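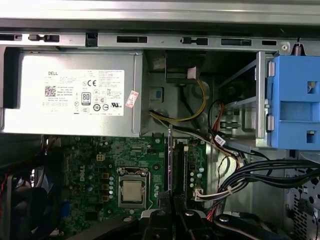 Old computers wanted at Gullville

The refurbishing bench at Gullville is taking desktop towers again through November. Dell machines are the easiest for us, but bring what you have. Laptops go to Percy Ñahui at the front desk — please don't leave them by the door.

Every tower gets opened, dusted and checked before anything is replaced. Drives are wiped or pulled, and you can ask for yours back in its caddy. Power supplies that fail the test are recycled whole.

Duyên Trịnh still needs SATA cables and case screws. Drop-off closes at 5. If you want to learn the work, Thịnh Vương has a seat open at the bench from 7 in the evening.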